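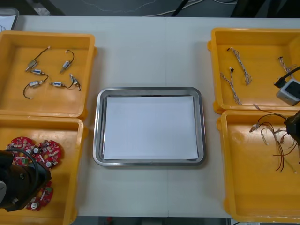
Small motors in a plastic bin, next to a lined steel tray.

The Suvarna table fan
By Hema Pinto, November
3 min read

I've had a Suvarna on my desk since the spring and I still get asked about it, so I've finally given it a page of its own. It's a small fan with a chunky base, one dial and a proper metal guard, and it costs 40 pounds from us with the lead included.

What I love is how quiet it is! On the lowest setting I can take phone calls beside it (my old one sounded like a tractor), and it still moves enough air to cool my end of the room. The top setting is a bit much for a desk — my post went everywhere — but it's lovely in a hot kitchen.
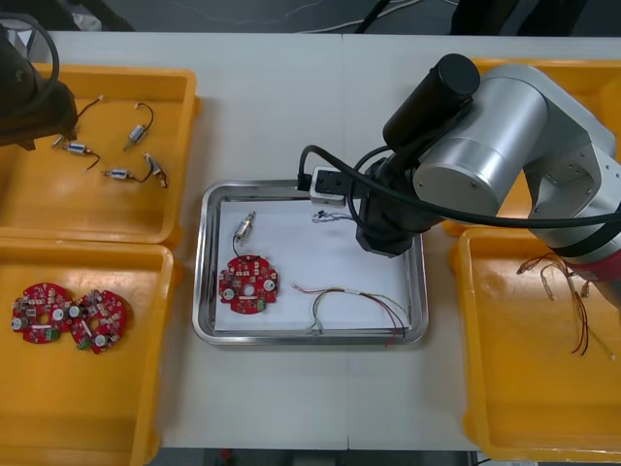 Motors with their leads attached.

It comes in cream or dark green. The green looks almost black in the evening, so go for cream if you want something cheerful. The lead is long enough to reach behind a bookcase, and the guard unclips with your thumbs when it needs a dust. I do mine with an old paintbrush.

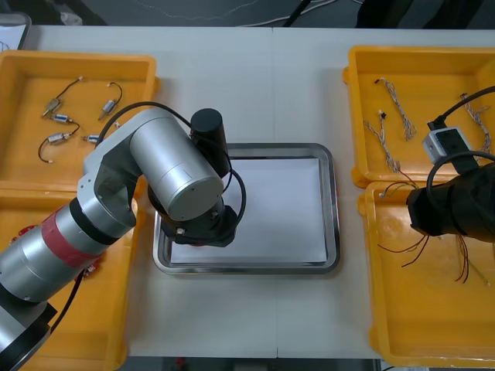
Yellow trays on the white table.

If you're stuck between this and the Kirnar, the Kirnar swings from side to side and the Suvarna doesn't. I'd have the Kirnar in a bedroom and this one anywhere I was sitting still. Spare guards and feet fit both.

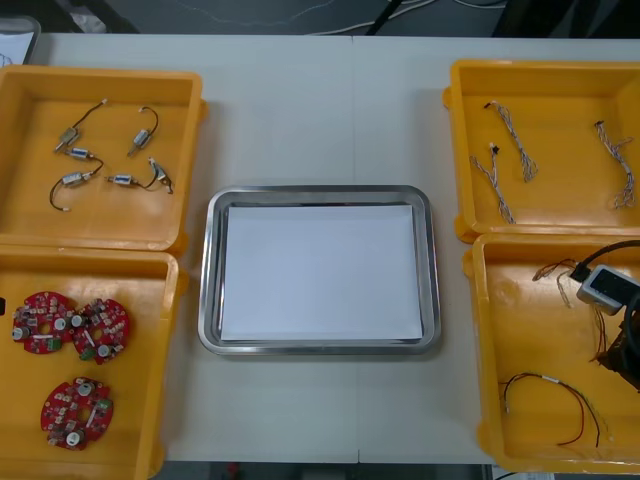 Flostholm, November — We've got the cream ones back in and the green should follow before Christmas. Orders placed by lunchtime go out the same afternoon, and you can send a fan back if you don't get on with it, as long as you've kept the box.

Related items
Kirnar swinging fan
Jaltis clip-on fan
Spare guard, cream
Rubber feet, set of four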